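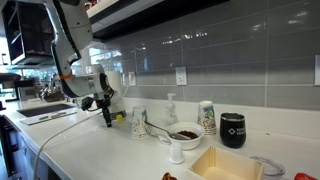 Where should everything live at a self-serve coffee counter?

Posted by Fiorella Ferraro, Mar 24, 2025

Hello all! I've taken over the coffee corner at the Jostby community hall and I'm so pleased with it already. We have one long white worktop, paper cups stacked upside down, a round white bowl for the coffee grounds with a spoon in it, and a clear soap dispenser back by the wall between the two stacks of cups. I love the patterned cups, they cheer the whole place up!

On a busy morning we get 59 people through in the first break, and it turns into a scrum. They queue from the left, reach over each other for cups, then come back for a spoon. There's also a long white cable that runs from the wall socket across the left part of the worktop and over the front, and I'd like to do something about that before our big open day in April. What order would you put things in? And is an open bowl all right for coffee, or should I be looking for a tin?

Adelmo Bassi

What a lovely job to have! I did the drinks at the Kullham choir weekends for years and still get excited about a good counter.

Cable first. You've got it on the very side people come from, so somebody's sleeve or bag is going to catch it sooner or later. Run it along the back against the wall and hold it there with those little stick-on clips (wipe the wall with a bit of washing-up liquid and let it dry, or they drop off overnight). Nothing should hang over the front edge at all. If the lead is too long, coil the spare loosely at the socket end with a bit of velcro, and keep it well away from the soap and anything splashy.

Then lay the counter out in the order people's hands need it: cups, coffee, hot water, milk and sugar, spoons, bin. Cups go at the very start of the queue. I'd put both stacks together there, still upside down, which keeps the dust out of them. Short stacks are much easier to grab from than tall ones, and you can top up from a box underneath. We bought a case of 248 once and it lasted the whole season.

The soap wants to go to the sink end, or at least well clear of the bowl. One over-keen pump and you've got bubbles in the coffee, and I speak from experience!

As for the bowl, lovely for the morning itself, but tip what's left into something with a lid afterwards. Coffee goes flat so quickly in the open air. And keep the spoon dry. A wet one makes clumps and you'll be chipping at it by lunchtime.

Do post again after the open day, I'd love to hear how you get on.

ferri_flask

get a tin. Carnmont market had them for 3 quid last time I went, the square ones stack better. also put the bin at the END, not under the cups, everyone does that and then the queue stops dead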